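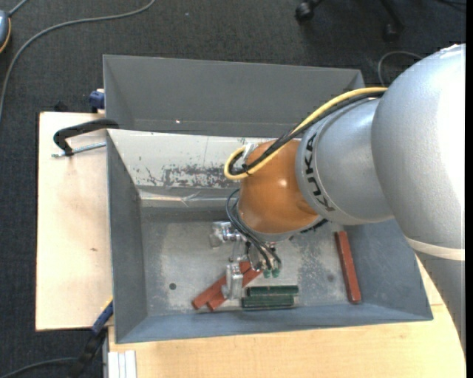
Skotlow open day, what we got to see

Went 6/6/26, doors at 9, there by quarter past and the parking lot was already full. Free entry, sticker badge, no bags over the size of a lunchbox. Tour groups of 13. Ours was a mixed bunch, mostly parents.

Blocks first. Skotlow sorts and boxes building blocks for Pliroso, the school supply people, and the bins are the thing you remember. Grey, rectangular, nothing fancy. Red blocks and green blocks in the one by the walkway, a brick red, darker than the ones my kids had. I liked it better. The green is for the Rillotero set, which goes to kindergartens – we were told 900 boxes a week in January, their busy month.

Each box holds 24 blocks. Kids got to pack one at the long table and keep it. Good idea, terrible line. We waited through 3 groups and my youngest gave up and ate her crackers on the floor.

Then the sample room. Old sets on shelves, some with the paint chewed off. A whole case of Orakzai blocks from before the name change, bigger and heavier, with rounded corners. You can handle them! Nobody rushed us there, best part of the morning for me.

Box folding demo was short. Flat card in, box out, lid tucked by hand. Could not hear the guide over the fans, so missed most of teh explanation.

Shop at the end. Seconds bin by the register, odd colors and small chips, sold by the scoop. Bought two scoops. Cash only, which they should realy put on the flyer.

Coffee ran out before eleven. Restrooms clean. Stroller access fine except the step into the sample room – ask for the ramp, they have one.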